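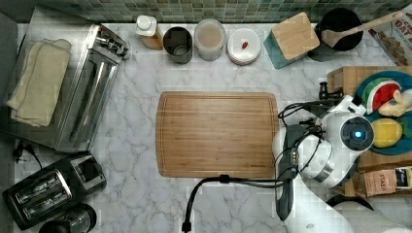

The claim should never have been filed as a class action, a lawyer at Kurnia says, and the firm told callers so from the start. Kurnia represents 55 households in Skerbridge over space heaters sold under the Ivero name, each with its own lawsuit.

"Burn injuries differ too much," the lawyer said. "One person has a scar on the wrist. Another spent a month in the hospital."

The complaints allege a faulty thermostat — the maker denies it — and a recall notice that reached few buyers. Asked about deadlines, the lawyer said most clients had 2 years from the date of injury.

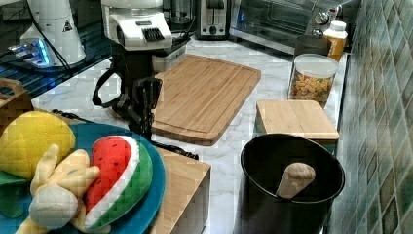
Records matter more than people expect, the lawyer went on. The firm has gone through 600 pages of service reports so far. "Keep the heater. Keep the cord and the receipt. Don't send anything back to the store, even if they offer a refund."

No trial date is set. The first hearing is expected in December, and the firm is still taking calls.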